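Skiltberg Municipal Council
Community Support Fund: Frequently Asked Questions
Updated Thursday, January 9, 2025

Who may apply?
Any resident household in Skiltberg or the Tunura district whose income falls below the limit set in the Social Plan. Applicants must have lived in the municipality for at least two years.

What does the fund cover?
Rent arrears, heating, child care fees and travel to medical appointments. It does not cover fines or private loans.
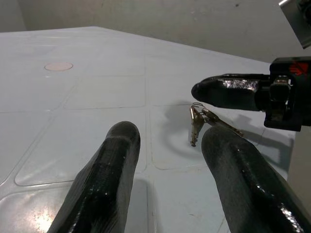
Tabletop with raised square tiles

How do I apply?
Applications may be made through the Civness portal or on paper at the Gavrilă Street office. One form is required per household.
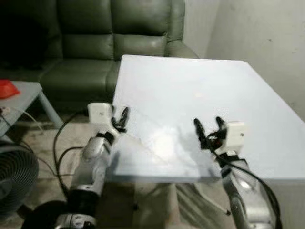 White table and two robotic arms

How long does a decision take?
The Council issues a written decision within seven weeks of receiving a complete form. Missing documents will extend this period.

Can I receive other benefits at the same time?
Yes. Housing allowance and disability payments are not counted as income for this purpose.

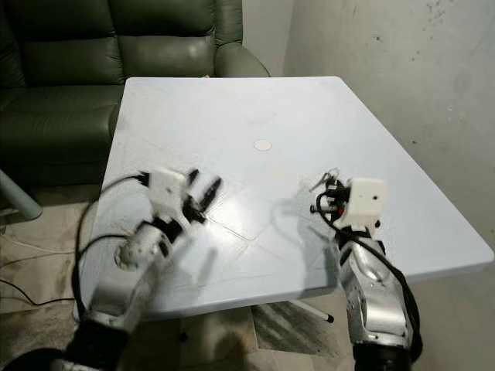 The table from above

May I appeal?
An appeal must be lodged in writing within four weeks of the decision. Payments already approved continue while the appeal is heard.
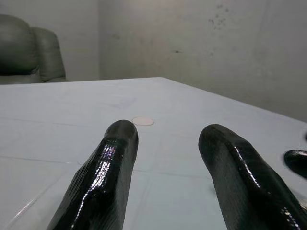 Gripper fingers over the white table surface

When are the rules reviewed?
Income limits are reviewed each June and published with the annual service delivery report.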